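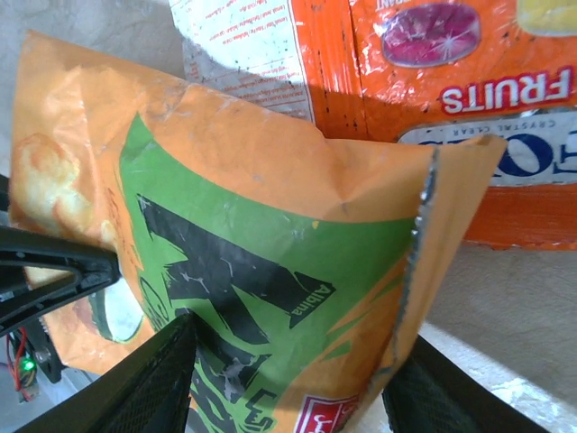
A bagging cell should be sold on its bags

Stundard sells the Imden as a two-arm tabletop packing cell. The offer is a base unit plus a choice of service plans, and the sales sheet gives most of its space to reach, repeat accuracy and payload. I think these are the wrong numbers to lead with, at least for the gift and snack trade.

Film packaging is the hard part of this work. A snack bag has no fixed shape. It is a pillow of gas with a few ounces of product sliding around inside, and its outline changes when a finger touches it. The printed film creases and throws highlights, so a wrist camera gets a different picture of the same item every time. Lay one bag over the corner of another and the software has to decide where the first ends and the second begins. An arm that returns to the same point in space with great accuracy has solved none of this.

What I would like to see on the sheet is a drop rate by package type: sealed pillow bags, small flat packets, boxes. I would also like a crush rate, because a gripper that never drops a bag of chips may simply be squeezing too hard. Stundard has neither figure in print. Its competitor Zovis does not print them either, so this is a complaint about the trade as much as about one vendor.

The hardware itself is sensible. Both arms share one aluminum rail at the front, each on its own flat black plate bolted down, which gives them a common reference. Cabling runs outside the links. I have seen this criticized as unfinished, but I prefer it on a machine at this price. An outside cable can be inspected without tools and replaced in minutes. The loops do need watching, and I would ask for more clips at the elbow.

Two arms are worth paying for only if the second one does something. In gift packing it can: one arm steadies a paper bag while the other loads it. A paper bag weighs almost nothing and slides when it is nudged. If the cell is used as two single arms taking turns, the buyer has paid for a spare.

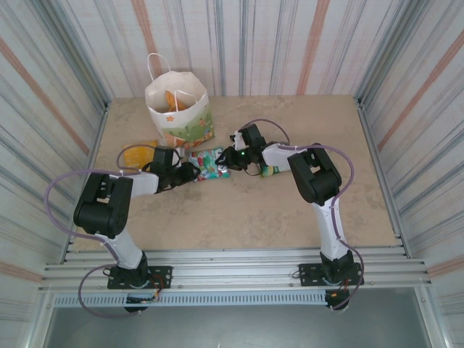 What to ask before signing

Request a trial with your own stock. The Figueroa plan includes a 30-day return period, and the clock should start when the cell first runs, which the contract as I read it does not say. Get that changed.

Bring mixed items and put them down badly — overlapping, upside down, close to the walls. Tidy rows prove very little. Run the trial at three times of day if the cell will stand near a window, as sun on glossy film can upset the vision system more than any change of product.

Ask what finger wear costs. Ridged fingers are consumables, and the plan covers 2 sets a year. A shop running long shifts should price a third.

Stundard says a software update is due in August. I would judge the Imden on what it can pack now.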